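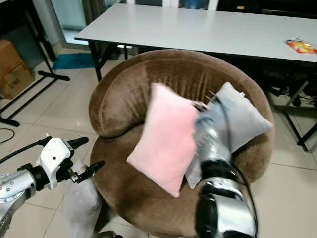
Where will the armchairs and cushions go once the Radlow lounge is cleared?

They will be moved to the ground floor of the Windora building, where a new sitting room is due to open in November.

2023-07-13 — Sorting has begun at the Radlow lounge, which closes to visitors at the end of the month. Anika Kowalczyk, who is in charge of the move, said the soft furniture would be dealt with first. Each armchair keeps its own pair of cushions, and covers that need cleaning will be sent to Sorensen before the move.

The lounge has been open for 26 years. Its contents list runs to 123 items, and nearly 45 of those are chairs and stools.

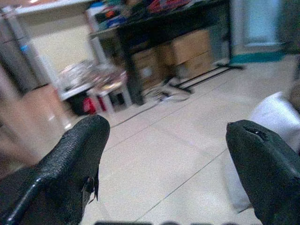
Tables will follow once their tops have been cleared. Small things are being put into cardboard boxes and labelled by room, and anything without a label after 3 weeks will be offered to local groups. Stools are to stay until last, as the packers use them to put things down on.

"We would like people to come and claim what they left here," Ms Kowalczyk said. "There are bags, toys and a good many cups."

The removal firm Warnetti will carry the larger pieces. The side entrance will be closed on moving days — visitors should use the front door. Items can be claimed at the front desk between ten and four.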